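Flat Pack
A story

The job at Duscombe was boxes. They came off the lorry flat, tied in bundles, and by the end of the day they had to be the right shape and full of something.

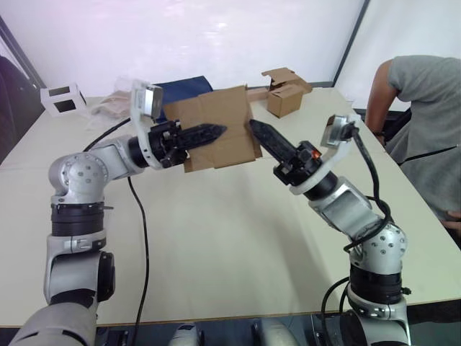 I started in October, on the bag line. A bag came down to you, you took a sheet of brown card, folded it along the crease, stood it up and put the bag in. Then you pushed the box to the left and took another sheet. The woman who showed me did it once at the proper speed and once slowly, and then she went back to her own table.

"Crease first," she said over her shoulder. "If you fight the crease it wins."

The bags were navy blue and went to a shop called Vidal. I had never been in a Vidal. I had an idea of it from the labels, which were thick and cream-coloured and had a bit of ribbon through the hole. My mother asked what the bags cost and I told her 109 pounds, and she put down her fork.

"For one?"

"For one."

"And what do they pay you?"

I told her that as well. She picked the fork up again and we talked about the boiler.

We had 400 a day to do between us. On my first day I did so few that the supervisor wrote the figure down without saying it aloud. By the second week I had got to 157 and my thumbs had gone hard along the side. I used to find bits of card fluff in my cuffs when I got home, and once in my tea.

The tables were white and long enough to lie down on. In the afternoon the light came in through the high windows and the white got into your eyes, and it was a help when there was a bag lying there to look at. I got into the way of leaving one on the far side of the table, folded over, and only putting it in its box when the next one came down.

The woman at the next table noticed.

"You've always got one behind," she said.

"It's so I don't run out."

"You won't run out. Look at them all."

She had been there since it was Rundum's and they packed lampshades. Lampshades were worse, she said, because you couldn't stack them and you couldn't lean on them, and every one had to have tissue. She still folded everything as if there might be a lampshade going in it. Her boxes had better corners than mine.

Just before Christmas a sheet came out of the bundle with writing on the inside. It was in pencil, quite small, and it said: is it raining where you are. I turned it over and there was nothing on the other side. The card came from Troris, which was the name on the bundles, and I didn't know where that was or who would have had a pencil there.

I held it up for a bit. The bottom part hung down where the crease was.

"What's up with that one?" she said.

"Nothing. It's got a mark on it."

"Put it under, then. The mark won't show if it goes under."

I folded it with the writing on the inside of the base, and reached across for the blue bag and put it in on top. Then I took my own pencil from the clipboard, lifted the bag out again and wrote: yes, since Tuesday. I put the bag back, closed the box and pushed it to the left.

The next sheet was plain, and so was the one after it. At four o'clock the bell went and we swept the fluff off the tables and got our coats.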